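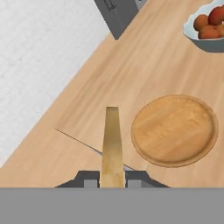
Slide 1. Wrist view in the Stostum kitchen, wooden handle in the gripper, plate to the right.

Speaker notes, 7 October 2024
Talk: The hold that kept holding
Speaker: Styliani Christodoulou

Start with who we are, one sentence. We run manipulation tests in a simulated kitchen called Stostum before anything goes onto the arms at Clakolcombe. The fault I'm talking about was found in simulation. Say that early, because people in the first rows always ask whether anyone got hurt. No one did.

Leave slide 1 up while you talk about the task. The arm picks up a wooden utensil by the handle, moves it clear of the plate, puts it down. Then it goes on to whatever is next in the list. It is one of the oldest tasks we have and we had stopped looking at it closely. It passed every night.

The fault in one line: when the controller lost contact with the planner during a grasp, it kept the last grip command and also kept the last velocity command. The first half of that is what we wanted. The second half is not. An arm that loses its planner should hold the object and stop moving. Ours held the object and continued at whatever speed it had when the link dropped.

How it was found. Remzi Erdem was working on something else, a change to the logging in Zerby, our planner. His change made Zerby restart under load. In 3000 runs the link dropped during a grasp in 72 of them. In 13 of those the arm was already moving sideways when it happened, and it kept going until it hit something or reached a joint limit. The other 59 looked normal, because the velocity was zero or close to it at the moment of the drop.

Pause here. Let them do the subtraction if they want to.

The point to make is that all 13 were scored as passes. The scoring script asked one question, whether the object was still in the gripper at the end. It was. Remzi only saw it because he opened one of the recordings to check his timestamps and the arm was pressed against the wall.

Next slide, the wide view. Talk about reach.

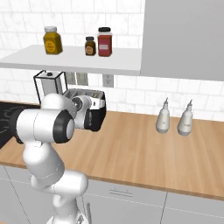 The back of the counter is where the trouble is. Out over the open wood a runaway sideways move has some distance to use up and a person on the stop button has a chance. Near the wall there is very little. The toaster is the first thing in the way, and after it you have tile. A real toaster pushed by a real arm is a broken toaster at best. If it is plugged in and hot it is a different kind of incident report.

Don't spend long on this. One minute.

Why the watchdog didn't catch it. There was a watchdog. It was set to 2 seconds. That number came from the first version of the controller, when the planner ran on a slow machine and 2 seconds of silence was ordinary. We changed the machine and kept the number. Also, the watchdog was reset by any message at all, including the heartbeat from the gripper. The gripper was fine the whole time and kept saying so. The watchdog never fired in any of the 72.

If someone asks who wrote it: I did. The comment above the line says "revisit" and has my initials.

What we changed. Keep this plain, people will want to write it down.

Velocity commands now expire. Each one carries its own lifetime, and when that runs out the target velocity goes to zero on a ramp. Grip commands do not expire. Stamatia Giannakopoulos argued for a while that grip should expire too, and we tried it, and the arm dropped things. For a spoon that is all right. For a knife it isn't. We kept the grip.

The watchdog listens only to the planner. Gripper heartbeat has its own timer and its own alarm.

The scoring script checks contact with anything that is not the object or the support surface. Areti Kalogeropoulos wrote that part and reran the old recordings through it. It turned up contacts we had not known about in two other tasks -- both minor, both listed on the backup slide.

We now break the link on purpose. One run in the nightly set gets its planner killed at a random point in the motion. This should have been there from the start.

What we have not fixed. The ramp to zero assumes the joint brakes behave the way the Makris model says they do. We have not confirmed that on hardware while carrying a load. Myrto Stergiou has bench time for it in December. Until then the real arms run at reduced speed within reach of a wall, and the operator stands at the stop button and does nothing else.

Likely questions

Would a force limit have stopped it? Partly. It would have limited the push once contact was made. It would not have stopped the travel before that.

Did this code ever run on hardware? Yes, the same controller version. We went through the hardware logs and found no link drop during a grasp. The logs don't go back to the beginning, so say that too.

Can we have the fault injection script? Yes, ask Remzi.

Backup slide only if there's time.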